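Visits | Home and Interiors

6th May
By Halfdan Hjaltested

The invitation from Skistby promised "a living room you will want to stay in." I have been to enough open days to bring my own sandwich and low hopes. The showroom is on the edge of Drulevport, 16 miles from my door, and the sign outside says 1,601 square feet. It felt smaller.

The big draw was the Marnside recliner. It is a plush, heavy thing in a grayish-mauve brown, the shade you pick when two people can't agree. The red cushion does most of the work, and the cushion is extra.

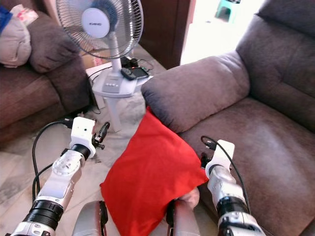 Red cushion, brown recliner. The color match is up to you.

I asked about the price and was told 3,943 for the set, delivery not included. The guide then moved on to how "lived-in" the room was meant to feel. I will give them that much. There was a fan in the corner, a big gray-and-white bundle by the sofa and something red down on the floor. My own place looks like that for free.

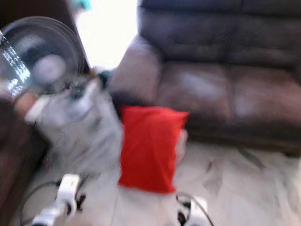

The lived-in look, with fan.

The shine on the seat bothered me more. Under strong light it goes pale across the middle, and I would want to see it at home in the evening before I paid for it.

The small round table, sold under the Kjærgaard name, was the one piece I liked. It is white and plain – big enough for a phone and a cup, if you move the phone. The soft red fabric nearby looked fuzzy enough to collect every crumb in the house.
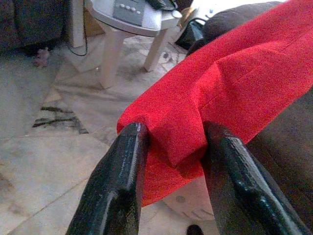
Red fabric on the couch, white side table behind.

Coffee was served until 2 and had run out when I got there. The next open day is later in May. I may go back for the table.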